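家庭桌面抓取数据采集:设备选型与经费计划
课程项目阶段报告
Stosano项目组
2019年11月25日

摘要
本报告说明Stosano项目下一阶段的设备需求、选型依据和经费分配。项目以手持夹爪在住宅环境中采集桌面整理动作,供后续模仿学习训练使用。学院批给本组的耗材与配件经费上限为3,000元,手持夹爪主机从实验室借用,不计入本次采购。报告比较了Vastmont、Jilent和Deschamps三家供应商的报价条件,给出采购清单、采购顺序和未解决的问题。

1 背景与范围
上一阶段(6月)的工作在实验台上完成,物品为标准积木和圆柱体,台面为单色。该阶段验证了数据记录流程,但物品表面和背景过于单一。本阶段改为在住宅餐桌上采集,物品改用日常用品,包括软质织物、瓶类、纸盒、薄膜包装和纸巾等。

经费计划只涉及以下几类:指垫及紧固件、存储介质、供电与线缆、固定支架、采集用物品。计算设备由课程机房提供,场地不产生费用,均不列入。

2 任务对设备的要求

2.1 软质物品
织物类物品受力后形变大,夹持位置不易重复。钩织品表面有凸起的针脚,指垫与其接触时实际接触面积小于指垫面积,单次夹持的差异主要来自下指位置和闭合速度。选择指垫时,表面纹理和回弹性能优先于硬度指标。硬质指垫在实验台阶段表现尚可,换成织物后打滑次数明显增加,本阶段不再采购。

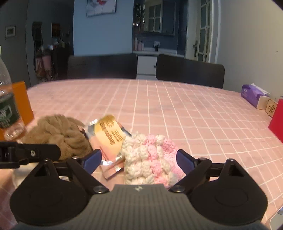 图1 张开的夹爪与粉白双色钩织物

张开宽度也需要留出余量。手指跨在物品两侧时,若余量过小,操作者会下意识地先拨动物品再夹取,数据中便混入了计划外的推动动作。我们在采集规程中规定,物品最大宽度超过夹爪可用开口时,应改夹边缘或褶皱处,并在记录表中标注夹持方式。这一规定不增加费用,但会影响物品清单的筛选。

2.2 透明与反光物品
透明瓶身和铝箔包装对视觉模块的要求较高。瓶肩处的高光随视角移动,薄膜包装的边界在浅色背景上不易分割。曾考虑购买偏振片改善成像,经讨论后取消,理由是偏振片降低进光量,而住宅室内照度本来就低于实验室。替代做法是在同一任务中增加瓶身朝向的变化,由数据量覆盖反光差异。瓶类物品保留原有标签,不作遮盖处理。

2.3 双夹爪任务
整理任务中有一部分需要两只夹爪配合,例如一只固定袋口,另一只放入物品。双夹爪工作带来三项额外需求:
(1)两路数据的时间对齐,需要统一的触发方式;
(2)存储写入量增加,单卡连续录制时长缩短;
(3)两只夹爪相互进入对方视野,遮挡桌面物品。
第(1)项由软件解决,第(2)项通过增配存储卡解决。第(3)项无法靠采购消除,只能在任务编排时控制两手间距,并在标注阶段记录遮挡区间。

3 供应商比较

3.1 Vastmont
提供成对软质指垫,单价81元,含螺钉。优点是孔位与现有连杆一致,无须转接件。交货周期较长,下单后不可退换。报价单未给出磨损寿命,需自行测试。

3.2 Jilent
主要提供支架、线缆和电池组,可开具学院要求的票据。支架为金属件,重量高于打印件,长时间手持会增加腕部负担。线缆长度可定制,但定制件不接受分批付款。本组拟采购其标准长度线缆,支架仍由学院工坊打印。

3.3 Deschamps
指垫与支架均可提供,单件价格低于前两家。指垫安装孔位与现有连杆不符,需要另购转接片。转接片增加指尖厚度,会使薄片类物品更难夹起。加上转接片费用后价格优势消失,因此未选用。

4 采购数量与经费分配

4.1 指垫
计划采购Vastmont软质指垫9对,合计729元。数量按一次全部更换加备用确定。指垫磨损后摩擦特性改变,同一批数据中混用新旧指垫会引入不易追溯的差异,因此规定同一任务组内只使用同一对指垫,更换时登记编号。

4.2 其余类别
扣除指垫后余额为2271元,按以下优先级使用:
第一优先:存储卡和读卡器。双夹爪任务依赖此项,不得削减。
第二优先:电池组和标准长度线缆。
第三优先:支架打印材料与备用螺钉。
第四优先:采集用物品。
上述类别的分项金额待Jilent正式报价后填入附表。若报价超出预期,先削减第四优先级,能从组员处借到的日用品不再购买。

4.3 采集用物品
物品清单共29种,按材质和形状划分,不按用途划分。清单中软质物品占比较高,与2.1节的测试重点一致。易碎品和带液体的敞口容器不列入。包装袋、纸巾一类物品在反复夹取后外形改变较大,按耗材管理,不要求恢复原状。

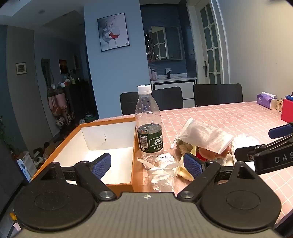
物品摆放分为稀疏和密集两档。稀疏摆放时,相邻物品间距大于单指宽度,夹爪可以从任意方向接近;密集摆放时允许物品叠放和相互遮挡,接近方向受限。纸盒作为收纳目标时须敞口放置,盒口朝上,且盒体不固定在桌面上。未固定的空盒质量小,手指碰到盒壁时容易移位,这种移位保留在数据中,不作剔除。盒体出现裂口后是否继续使用,组内意见不一,暂定继续使用并登记。

桌布对经费没有影响,但对数据有影响。格纹桌布为视觉定位提供了较多特征点,同时在物品被拖动时可能起皱。为避免模型依赖格纹,后续场地应至少包含一张无图案桌面。该项通过更换场地实现,不购买新桌布。

5 进度与采购顺序
指垫交货周期最长,应最先下单。存储卡为现货,可在指垫到货前购入并完成写入速度测试。支架在收到线缆后再打印,以便按实际接头尺寸修改走线槽。上一阶段先打印支架后买线缆,接头无法通过走线孔,返工一次。

指垫到货后的验收步骤为:核对孔位,检查螺钉是否齐全,空载开合检查两指是否对齐,再以织物、塑料瓶和纸盒各做一组夹持测试。任一步骤不合格,整对登记停用,不单片混配。

6 风险与未决事项
指垫磨损寿命未知。若实际寿命低于计划,备用数量将不足,补购需要重新走审批流程。应对措施是在前几组任务中缩短检查间隔,尽早得到磨损数据。

借用主机的归还时间尚未与实验室书面确认。若须提前归还其中一只,双夹爪任务应提前到采集计划的前段,单夹爪任务顺延。

经费中没有设置维修费。连杆和转轴螺钉属于主机部件,损坏后的费用由本组还是实验室承担,需要指导教师确认。在得到答复之前,暂不执行夹持力较大的瓶类任务。

附表所列单价均为含税价格,不含运费。Vastmont与Jilent的运费条款不同,应在正式报价中单列。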